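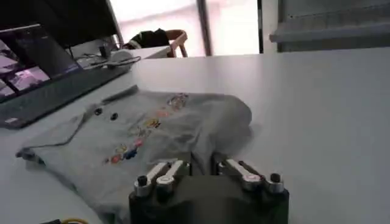
Camisa gris de manga corta, arrugada, con la pinza justo en el borde de la tela. Detrás, el portátil con las ventanitas de vídeo.

Galería del taller de manipulación textil
Publicado el 20 de enero de 2025 por Flor Ospina
Proyecto de estudiantes Zosutent, categoría «Ropa» de la Liga Darnarix

Me han pedido que llene la página de la galería antes de la ronda de febrero y que el tono sea «ilusionante». Lo primero lo puedo hacer. Con lo segundo tengo más dificultades, porque llevo un curso entero apuntando resultados en la hoja del taller y la hoja no es ilusionante. Es una hoja larga con muchas casillas en blanco y una columna de observaciones que se fue agriando con los meses.

Para quien llegue de fuera: somos un grupo de la asignatura optativa de robótica y queremos que un brazo doble una prenda de manga corta dejada de cualquier manera sobre la mesa. La prenda no se plancha, no se estira y no se coloca mirando a ningún lado. Eso dice el reglamento, y es el único punto del reglamento que me parece bien pensado. Casi todos los vídeos de robots que doblan ropa empiezan con la camiseta ya extendida, y a partir de ahí doblarla lo hace hasta mi hermano.

La prenda

La camisa gris tiene un dibujo de colores cruzado por el centro, con naranjas, amarillos, rojos y azules, y un par de botones pequeños y oscuros cerca del cuello. Juraj Procházka la defiende porque el dibujo da a las cámaras algo a lo que agarrarse. Yo la discuto por lo mismo. Si el modelo se guía por los colores, habrá aprendido dónde cae el dibujo en esta camisa y muy poco sobre mangas. Se lo dije en octubre, se lo volví a decir en noviembre y ahí seguimos, cada uno con su idea.

Hicimos una prueba con una prenda lisa. Salió peor. Juraj dice que eso solo demuestra que faltan datos de prendas lisas, y puede que tenga razón, pero es la respuesta que da a todo. Falta luz, faltan datos. Sobra luz, faltan datos también.

La pinza

Dos juegos de varillas metálicas sobre un cuerpo negro. Para coger un cubo de madera va muy bien. Para coger una sola capa de tela hay que tener puntería, porque la tela se hunde, se escurre o viene con la capa de abajo pegada. El fallo que más veces aparece en la hoja es «coge dos capas», seguido de «coge aire».

Probamos a forrar las puntas con goma de guante de cocina. Mejoró el agarre y empeoró la suelta: la manga se quedaba enganchada y el brazo se la llevaba de paseo al otro extremo de la mesa. Lo quitamos. El catálogo de Pichon, la tienda donde compramos el material, ofrece unos dedos blandos «aptos para textil» por 289 euros el par. Nadie del grupo ha sabido encontrar una prueba publicada de que sean aptos para textil, más allá de la frase del catálogo, y con ese dinero se pagan otras cosas. Si alguien que lea esto los ha usado con algodón, que escriba. Con algodón, insisto, porque con fieltro funciona cualquier cosa.

Las demostraciones

El sistema aprende de ejemplos: una persona mueve el brazo, la camisa acaba doblada (o algo parecido) y queda todo guardado con el vídeo de las cámaras. Tenemos 2.020 grabaciones. El número luce mucho en los carteles de la jornada de puertas abiertas y por eso conviene leerlo despacio. Dentro están las de los primeros días, cuando nadie sabía manejar el mando, y están las de la tarde en que la cámara lateral se quedó desenfocada. También hay una tanda entera doblada por Juraj siguiendo un orden, manga izquierda primero, y otra tanda doblada por mí al revés, porque no nos habíamos puesto de acuerdo. El modelo ha aprendido de los dos y a veces se queda parado encima de la camisa, que es más o menos lo que pasa en nuestras reuniones.

Propuse borrar las malas. Perdí la votación. El argumento ganador fue que «más es más», dicho tal cual, y consta en el acta.

Ritlow y las ventanitas

Ritlow es el programa con el que grabamos y revisamos. Lo escribió la promoción anterior y se nota que les corría prisa. Enseña a la vez lo que ven las cámaras, en cuadros pequeños, y permite marcar un intento como bueno o malo con una tecla. La tecla de bueno está al lado de la de malo. No digo más.

Mi queja de fondo con Ritlow es otra. El intento lo califica quien lo acaba de hacer, en caliente, con ganas de irse a casa. Durante dos semanas guardé los vídeos y los volví a puntuar por mi cuenta, sin mirar la nota original. De 108 intentos marcados como buenos, yo habría dado por buenos 55. El resto tenía una manga fuera, el cuello doblado hacia dentro o una forma que solo se reconoce como camisa si uno ya sabe que lo es. Juraj repitió el ejercicio con los mismos vídeos y fue más generoso que yo, aunque tampoco llegó a la cifra de partida. Desde entonces puntúa otra persona. El porcentaje ha bajado y en el grupo ha habido caras largas, como si lo hubiera bajado yo.

La luz

El ventanal del fondo quema la imagen. Esto está hablado con todo el mundo: con el profesor, con conserjería, con los de la liga. La mesa es blanca, la ventana es blanca y la camisa es gris claro. Con el cielo cubierto el sistema se porta de una manera y con sol de otra, y las pruebas que mejor nos han salido coinciden sospechosamente con las tardes nubladas. He pedido que apuntemos el tiempo que hace en cada sesión. De momento lo apunto yo.

Lo que no sabemos es cómo será la sala de la ronda de febrero. El correo de la organización habla de «iluminación estándar», que es como decir que habrá silla. Hemos pedido fotos y nos han mandado el plano del aparcamiento.

Lo que sí funciona

Juraj ha leído el borrador y quiere que añada esta parte. Tiene derecho, así que va.

El brazo encuentra el borde de la camisa bastante mejor que en otoño. Antes bajaba por el centro y amasaba. La parada de seguridad responde siempre, y la probamos al empezar cada sesión. El cableado va por detrás y ya no se arranca nada al girar la muñeca, cosa que en noviembre pasó dos veces. Y el último pliegue, cuando los anteriores han quedado en su sitio, lo hace limpio y con una calma que reconozco que da gusto ver. El problema está en ese «cuando».

También diría, ya que me obligan a ser positiva, que hemos aprendido a desconfiar de nuestras propias demostraciones. En septiembre enseñábamos el mejor intento del día a cualquiera que asomara la cabeza por la puerta. Ahora, si viene alguien, se queda a ver cinco seguidos, salga lo que salga. Hay visitas que se aburren en el tercero – me parece una reacción muy sana.

Para la jornada de puertas abiertas

He pedido tres cosas por escrito y las dejo también en esta página, por si así se leen. Que el cartel no diga «autónomo» mientras una persona recoloque la camisa entre un intento y el siguiente. Que los vídeos se pongan a velocidad normal; el que hay ahora colgado en la web del centro va acelerado y no lo indica en ningún sitio. Y que si un visitante trae su propia prenda se le deje probar, aunque salga mal. A la tercera me han contestado que «ya veremos».

Sobre la pregunta que nos hacen siempre, la de cuándo tendrá la gente una máquina así en casa: ni idea. Nosotros tenemos una camisa, una mesa y una luz que cambia. De ahí a un cesto con calcetines, sábanas bajeras y un jersey del revés hay un trecho que no he visto recorrer a nadie fuera de un vídeo promocional. Las sábanas bajeras, además, no las sé doblar ni yo.

Calendario del taller hasta la ronda

Las sesiones siguen en el aula de siempre, por la tarde. Hasta final de mes, solo grabaciones con prendas lisas y todos con el mismo orden de pliegues: manga izquierda, manga derecha, bajo hacia el cuello. Ha ganado el orden de Juraj. Desde principios de febrero se congelan los datos y no se toca el modelo salvo por un fallo grave, y «creo que con otra semana mejoraría» no cuenta como fallo grave. Los cinco intentos oficiales de ensayo se harán con la persiana subida y otros cinco con la persiana bajada, y se publicarán todos.

Quien quiera traer camisas viejas de manga corta, que las traiga lavadas y las deje en el aula con el nombre puesto. Sirven de cualquier talla de adulto. Las de licra no, por favor, que ya tuvimos una.

Comentarios (3)

Juraj Procházka
Lo de «amasaba» es injusto, fueron tres semanas. Lo demás lo firmo. Los datos de prendas lisas van por buen camino y cuando estén te invito a repetir la prueba con la camisa que elijas.

Flor Ospina
Acepto. La elijo yo y no te la enseño antes.

Juraj Procházka
Que no sea a rayas.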